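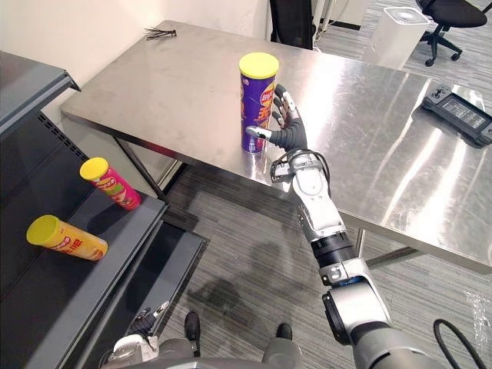 Robotic hand and purple crisp tube, steel table.

vadlow-beaver-shelf

README for the Vadlow beaver shelf. Book records, jacket blurbs and subject tags for books on beavers, mostly natural history, some folklore, a fair bit of children's. Last touched 29th January. Still rough in places, see Known problems before you write in.

What's in it

1531 records, one per edition. Not one per title - if a book came out in hardback and then again in paper with a new subtitle it gets two rows and they share a work_id. 674 of the records have a jacket blurb typed in. The rest have an empty blurb field, which means no blurb typed, it doesn't mean the book hasn't got one.

Files:

shelf.csv - main table
blurbs.txt - the blurbs, one per block, blank line between, first line of each block is the record id
tags.csv - record id, tag, who applied it (A or B)
works.csv - work_id and preferred title
checked.csv - the 100 records gone over twice with book in hand
old/ - superseded, kept so that links don't break. Don't use.

UTF-8 throughout. Commas inside titles are quoted. Semicolons between authors. Line endings were a mess in the first release, should be all right now.

Where it came from

Three sources, badly joined.

First the Vadlow card drawers. Typed up from the cards, spellings as on the card. Good on anything old, nothing recent at all, and whoever did the later cards stopped giving publishers.

Then the Porenstead shelf list, a printout with the right hand column faded. Where a year couldn't be read it's left blank. We did not guess. A handful have been filled in since from the title page, those have year_source = book.

Last the two publishers' lists, Piras and Sturnitz. Piras did the river mammals series, small green-ish octavos, and their back list is complete as far as we can tell. Sturnitz is patchy. They reissued other people's books under new titles and didn't always say so. If two Sturnitz records look like the same book they very likely are.

Columns in shelf.csv

id - four digits, no meaning, don't sort by it and expect anything
work_id - shared between editions
title - as on title page where seen, otherwise as in source
subtitle - seperate field, often the only place the word beaver turns up
author - surname first
publisher - short form
year - year of this edition, blank if unknown
pages - last numbered page. Plates not included
kind - one of: natural history, memoir, trade and fur, folklore, management, children, other
region - where the animals are, not where the book was published. People get this wrong
illus - y, n or blank
blurb - y if there's one in blurbs.txt
source - vadlow, porenstead, piras, sturnitz
year_source - card, list, book
notes - anything

Kind is one value only. A memoir by a trapper could go under memoir or trade and fur. Rule is: if the author tells you more about prices than about weather, trade and fur. It works better than it sounds.

Region uses broad names. Europe, Asia, North America, several, none. Folklore is mostly none. There was a finer version with rivers but two of us never agreed on which river counted in the books that follow a whole catchment, so it went.

The blurbs

Copied from the front flap, or the back cover if there's no flap. Full text, including the bit where it breaks off and says continued on back flap. Typos in the original are kept and not marked. Sorry, should have been marked. Ours are in there too by now and there's no telling them apart without the book.

Review quotes on jackets are left out. So is author biography. Price is left out. If a blurb was on the jacket in two languages only the English is typed.

Anything under 20 words was skipped, those were nearly all series slogans and Piras printed the same one on every volume.

Blurbs are the part people ask for most. Fair warning that they are not evidence of what is in the book. Several promise chapters on reintroduction and have a paragraph. One promises colour plates and hasn't any. A lot of the older ones say "definitive". If you're using them to find out what a book covers then use the tags instead, the tags were done from contents pages and index.

Tags

Two taggers, A and B, working separately. Both sets are kept. No merged column, you'll have to decide what to do where they differ. Most common tags: dams, lodges, fur trade, water levels, kits, teeth, legends, reintroduction, farm damage, castoreum, place names.

Known habits:
A uses "dams" whenever a dam is mentioned. B only if there's a section on it.
B uses "legends" for hunters' stories as well. A doesn't.
Neither was any good at "water levels". Treat as noise.
"Flooding" and "farm damage" overlap, and A switched from one to the other part way through and didn't go back.

Children's books were tagged by B only. So no agreement figure for those.

The checked set

100 records, picked at random from the ones we could get hold of, so it leans towards books that are still easy to find. Each was gone through twice with the book on the desk. Title, subtitle, year, pages, kind, region. Corrections went into shelf.csv and the old values are in checked.csv next to the new ones, so you can see how wrong the sources were. Page counts were the worst. The Porenstead list seems to count the endpapers now and then.

Please don't quote the error rate from the checked set as if it was for the whole shelf. The old card-only records are barely in it and they are surely worse.

What it's good for

Seeing when beaver books shift from fur to conservation. Looking at how jackets talk about an animal - industrious, engineer, busy, tireless, it's all in there, endlessly. Finding editions. Teaching people how to clean a catalogue, we've done that twice.

What it isn't good for

Prices or rarity. Anything about real beaver numbers. Anything about sales. Non-English books, there are a few but they came in by accident and the accents are not to be trusted. Journal papers and reports aren't in here apart from the odd one that was bound and shelved as a book.

Known problems

- duplicate works, mostly Sturnitz. Merging as we find them. work_id may change between releases, id won't
- some mountain beaver books got in. Different animal. Tagged "not castor" where spotted
- also some books about places called Beaver something. Same tag, should really be removed
- two novels under natural history. One of them is arguable
- blank illus means not looked at, but on the older Vadlow cards blank probaly means none
- pages has a few roman numerals left in it. Will break anything expecting a number
- title case is all over the place
- author field has "Anon" and "anon." and "Anonymous". Pick one

Loading it

Any spreadsheet will open it. Set id to text before you import or you lose the leading zeros and then nothing joins to blurbs.txt. Same for work_id. If you're scripting it, read everything as text and convert year and pages after.

For blurbs.txt split on blank lines. No blurb has a blank line inside it, paragraph breaks were turned into a single space. Yes this loses the original layout. No we aren't redoing it.

Changes

Latest: ids frozen. Region cut down to the broad names. Blurbs moved out of the main table to their own file, the quoting was hopeless. year_source added.
Before that: Piras list added, children split off from other.
First release: Vadlow cards only.
Next one due in March, mainly Sturnitz duplicates and the roman numerals. Otter books are not coming, please stop asking - different shelf, different drawers, not typed up.

Corrections

Send the id, the column and what it should say. Say if you have the book in front of you or are going by another catalogue, it makes a difference. New editions welcome if you can give title page wording and last numbered page. Typed blurbs very welcome, front flap only, don't tidy the spelling.

Reuse

Table and tags are free to use, say where you got them. Blurbs belong to whoever published the books and are here for reading and research. Don't reprint the lot. If in doubt leave blurbs.txt out of whatever you're passing on, everything else works without it.

Related

Vadlow card drawers: typing rules
Porenstead shelf list, notes on the faded column
Piras river mammals series, checklist of volumes
Sturnitz reissues and retitlings (partial)
Tagging guide for A and B
Badger shelf - README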